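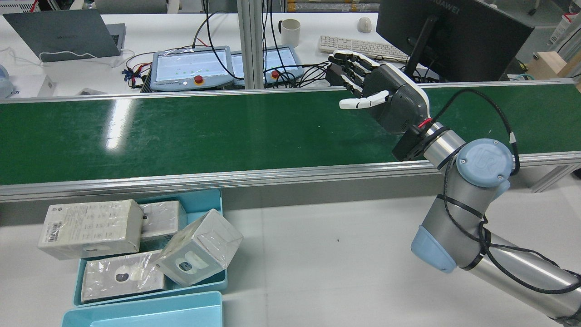 Questions about the box task come to us mostly from new operators and from students who use our recordings, so we put the answers on one page. The task is called Kumness in our folders. The robot has to move small packages between a plastic bin and the conveyor, and a person guides it while everything is recorded. We chose packages in clear film on purpose. With four white boxes lying on each other in a light blue bin, the film catches the light and the borders between boxes become hard to find, also for a human. A learning system that has seen only matte boxes will have trouble with this.

What do you call one example?
One example is one box, from the moment the hand starts to move until it is open again and away from the box. If the operator moves two boxes without a stop, we cut the recording in two. Please don't cut it yourself, Zineb Slaoui does it for all of us so that the cuts are the same everywhere.

How many examples do you have and how many do you need?
At the end of March we had 886 that passed the check. The goal is 2000. Examples which did not pass are kept in a separate folder and they are not in this number.

Do you keep the examples where the box falls?
Yes, if the operator picks it up again in the same recording. We mark them "recovered". When the box goes to the floor, we stop and the example is not used.

How should I arrange the boxes before I start?
Not nicely! Put them in the bin as they come, one on its side, one tilted, one half under another. In the first weeks our operators made tidy rows and the system learned tidy rows. Each operator now makes 16 examples, then takes all boxes out and fills the bin again in a different way.

Why a hand with fingers and not a suction cup?
For these boxes a suction cup would be faster, we know it. But our partner Odasport wants to use the same system later for soft items, and there the fingers are useful. The recordings for soft items will be a different project, Lamrani, and we can't say yet when it starts.
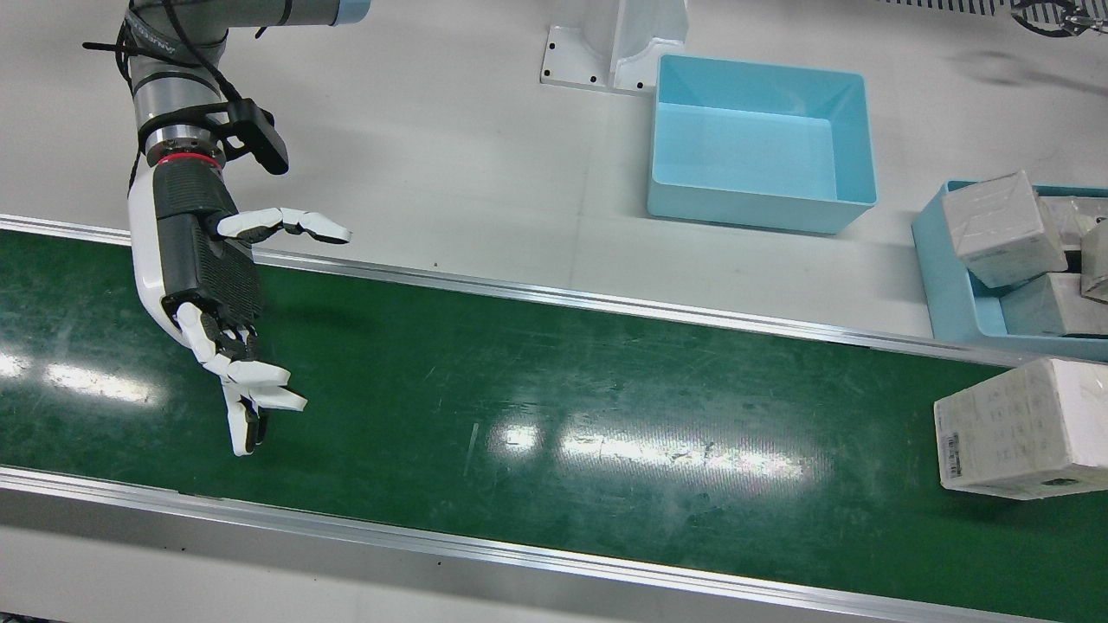 Is one view enough for the training?
For our first version it was, for the second it was not. The views we keep now show the arm and the belt together, because the distance matters a lot. At some moments the hand is over the left part of the belt and the box is far on the right with its barcode on the side edge, and between them is only green belt. The system must learn what to do with such a long empty part. Please also notice the white reflections on the belt. We do not remove them from the recordings – the light in a real warehouse will not be better.

Can I stop in the middle of an example?
You can, with the red button on the pendant, and you should do it any time you feel unsure. Then write "stopped" in the log. A stopped example is no problem for us, but a stopped example without a note costs a lot of time later.

Who can use the recordings?
Members of Prirnard can download them from the shared drive. Other groups should write to Zineb Slaoui and tell her what they want to train and which version they need.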